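The shared workrooms at Skarnus have reopened for the winter term under a revised plan for furnishing and tidying. The head of rooms and equipment met with the newsletter on 8th December to discuss the changes, which were introduced in stages from September.

The plan covers six rooms on the ground floor, each with a large table, a wall for display and a small stock of cleaning tools. Under the earlier arrangement, brushes and dustpans were kept in a closet at the end of the corridor. "People had every intention of clearing up," the head of rooms said. "The closet was a long walk, and it was usually locked by late afternoon."

Tools now stay on or beside the tables. The cost of the first order, placed with the supplier Hukusen, came to $315. A further $2,109 was spent on table repairs and on cloth for the display walls, with work carried out by the joinery firm Brilitz.

The cloth has proved popular. Groups pin it up themselves and attach lettering to it, and the wall behind remains free of tape marks. "We spent years repainting," the head of rooms said. "Fabric comes down, gets shaken out and goes back up. The creases bother some of our visitors more than they bother us."

Small items remain the hardest part of the work. Cups, toys and craft pieces move between rooms, and the office has chosen not to label each one. Users are asked to leave the tabletop ready to be swept and to return borrowed items to the nearest shelf – a rule carried over from the sister site at Lý.

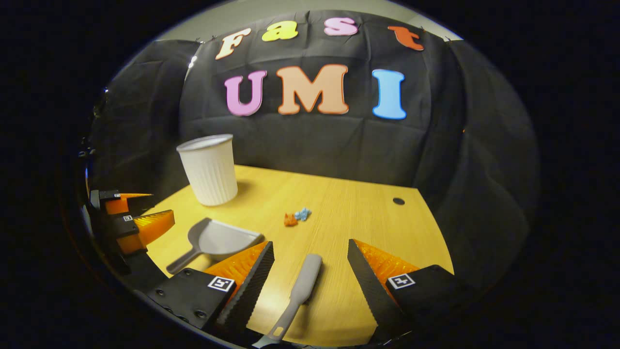 Should a table be swept before or after the small items are put away?

Small items go first. Crumbs and paper scraps collect around them, and a brush will push light pieces onto the floor. Once the surface is clear, sweep toward the dustpan in short strokes and empty it before moving to the next table.

The head of rooms added that the display cloth should be shaken out before any sweeping begins, as dust from the folds settles on the table below. Requests for replacement brushes may be left at the front office.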